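Pre-Release Checklist for the Digital Edition, with Comments

Zerden, production desk. Revised in May after the spring issue. Print it, tick it, sign it, leave it where the next shift can find it.

This list covers the tablet and phone editions only. The paper magazine has its own list, which is shorter and was written by calmer people.

SECTION A. FILES AND FONTS

[ ] A1. Layout package exported from the final pages.
Comment: "Final" means the folder called Final. There is also a folder called Final_new and one called Final_USE. Delete both before you start.

[ ] A2. All fonts licensed for app use.
Comment: A print license does not cover an app. We found this out by letter. If the font is missing from the Folteo font sheet, swap it for one that is there.

[ ] A3. Total issue size under 558 MB.
Comment: The spring issue passed at 558 exactly, which is a fail, because the line says under. Video is nearly always the culprit. The travel section does not need a full minute of ferry.

[ ] A4. Every article has a title in the contents file.
Comment: "Untitled 3" was live for most of a morning and got more taps than the editorial.

SECTION B. LINKS AND BUTTONS

[ ] B1. Run the link checker on the whole issue.
Comment: The last run checked 1031 links and flagged 11. Eight were advertisers who had moved their own pages without a word to us. The other three were ours, all pointing at the staging server. Fixed and run again, clean.

[ ] B2. Tap every button by hand, on a real device.
Comment: The preview on your computer will tell you everything works. It is paid to say that. Use the old tablet in the drawer as well as the new one, and charge it the night before.

[ ] B3. Back button returns to the page the reader came from.
Comment: Passed, except in the recipe section, where it goes to the cover. Ticket open with Folteo. The ticket is now older than the recipe section's editor's tenure.
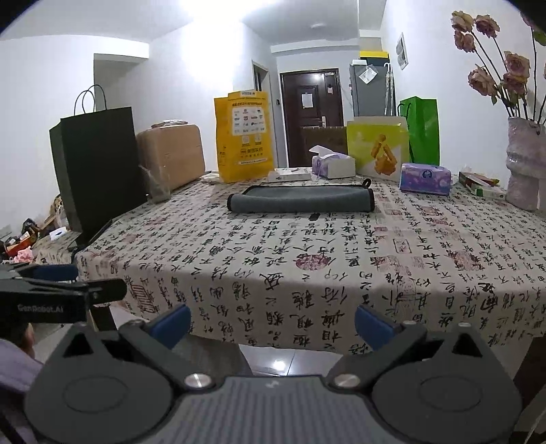 [ ] B4. Ads open in the browser and close again.
Comment: The closing matters more than the advertiser thinks. Stergiou sent a full-page ad whose X was the same color as its background, so the reader's choices were to buy a mattress or restart the tablet. Sent back with a polite note. The second version is fine.

SECTION C. ACCOUNTS AND PAYMENT

[ ] C1. Test purchase of a single issue.
Comment: Use the test card. Do not use your own card and then file an expense claim for our own magazine. Accounting has asked twice.

[ ] C2. Existing subscribers can open the issue without paying again.
Comment: Log out fully before testing. Half the "passes" on last year's sheets came from people who had never logged out.

[ ] C3. Price matches in all stores.
Comment: FAIL on first check. One store still had the launch offer. Corrected, rechecked at 4 p.m., passed.

SECTION D. READABILITY AND ACCESS

[ ] D1. Text can be enlarged without running off the screen.
Comment: Passed on articles. Pull quotes still wander off to the right at the largest setting. Art department informed, art department wounded.

[ ] D2. Screen reader reads articles in the correct order.
Comment: Listen to at least one long feature from start to finish. If a caption turns up halfway through a sentence, fix the order in the layout file and export again. Yes, that means going back to A1.

[ ] D3. Night mode: no black text on black.
Comment: Check the crossword.

SECTION E. RELEASE

[ ] E1. Backup copied to Sturnurano and opened from there.
Comment: Copying is half of it. A backup that has never been opened is a rumor.

[ ] E2. Push notice proofread by a second person.
Comment: Someone other than the person who wrote it. The notice cannot be recalled, as readers of our "pubic holiday special" will remember.

[ ] E3. Release set for 6 a.m. and time zone confirmed.
Comment: Ours, please — the server lives somewhere else and has its own opinion.

[ ] E4. One person on call until noon, with the passwords.
Comment: Write the name and phone number on the sheet by the door. "Ask around" was entered here last time and does not count as a name.

Open items carried to next issue: B3, D1.
Checked by: ____________
Second check by: ____________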